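Flineo T2 table arm with five-finger hand

Home > Arms and hands > Flineo T2

Price without hand: 1,349
Price with hand: 1,981
Warranty: 2 years
Delivered by Cruickshank

We are often asked if the T2 can tidy a kitchen table already. Our answer is: partly. It can pick up one thing and put it in another place, when the thing is not too soft and nobody moves the table. It can not fold laundry, and for dishes we do not recommend it. In a small workshop it is more useful – sorting parts into trays is a chore it can repeat for a long time.

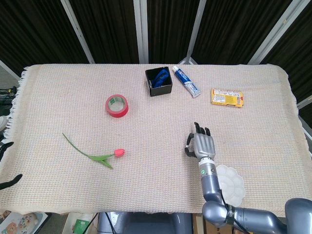
Clearing up small things is the chore our customers try first, and it is harder than it sounds. Every object asks for a different grip. A roll of tape lying on its side can be taken through the hole, but a toothpaste tube gives way under the fingers, and the thin stem of an artificial tulip is easily missed. Please plan two evenings for teaching before you judge the result. Ulla Rønning from our support can look at your settings if the grip stays weak.

In the box: arm, power supply, table clamp, 2 spare fingertips. The hand is packed separately.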